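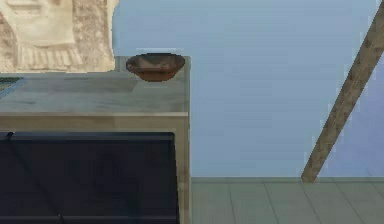 Figure 1. Wood-grain tabletop with a small dark brown bowl (computer rendering).

Unit 7. Wood Movement in Flat Panels

Reading before this unit: Prado, workshop notes on stock preparation, first half. Bring a calculator and a ruler marked in millimeters.

1. Why panels change size

Wood takes up water vapor from the air and gives it back. Below the fiber saturation point the water held in the cell walls leaves or enters, and the board shrinks or swells. Above that point extra water sits in the cell cavities and has almost no effect on dimensions.

Movement depends on direction. Along the grain it is small enough to ignore in furniture. Across the grain it is not. Tangential movement (along the growth rings) is in most species larger than radial movement (across the rings), often close to double. A flat-sawn board therefore moves more in width than a quarter-sawn board of the same species.

2. Estimating the change

For moisture contents within the usual indoor range, use the linear form:

change in width = starting width x coefficient x change in moisture content

The coefficient is read from the species table handed out in Unit 5. Use the tangential value for flat-sawn stock and the radial value for quarter-sawn. For mixed stock use the tangential value throughout - the result will be on the safe side.

Worked case. A flat-sawn top is 1060 mm wide and 1412 mm long. The coefficient is 0.003 per percent of moisture content. Moisture content goes from 7 percent in winter to 11 percent in summer.

Change in width = 1060 x 0.003 x 4 = 12.7 mm

The length does not enter the calculation. Students lose marks every year by applying the coefficient to the long side.

3. Joined boards

An edge-glued top moves as one panel. The glue line does not reduce the total, which is the sum of the movement in the separate boards. Narrower boards limit the depth of cupping in each piece but leave overall width change as it was.

Alternating the ring direction gives a shallow ripple. Keeping all rings the same way gives a single curve that can be held flat by the base. Both are accepted practice. Ziółkowski prefers the second for tops over 70 cm wide.

4. Fixing the top to the base

Acceptable: slotted screw holes, wooden buttons in a groove, figure-eight fasteners. Slots run across the grain. If the top is fixed rigidly at the center line, each edge takes half the movement, or 6.35 mm in the case above. If it is fixed rigidly at the back edge, the front edge takes all of it.

Not acceptable: glue along the full length of a cross-grain rail, or screws in tight holes at both edges. The panel will split or pull the joint apart.

5. Finish

Film finishes slow the exchange of moisture. They do not stop it. Coat both faces equally; a top finished on one face only tends to cup when the humidity changes.

Exercises

a. Repeat the worked case for quarter-sawn stock with a coefficient of 0.0016.
b. Find the slot length needed for a screw with a 4 mm shank placed 480 mm from a fixed center line. Use the flat-sawn coefficient and allow for movement in either direction from the winter width.
c. Sketch a breadboard end for the same top and mark which pegs need slots.

Written answers go to W. Ziółkowski by the first session in June.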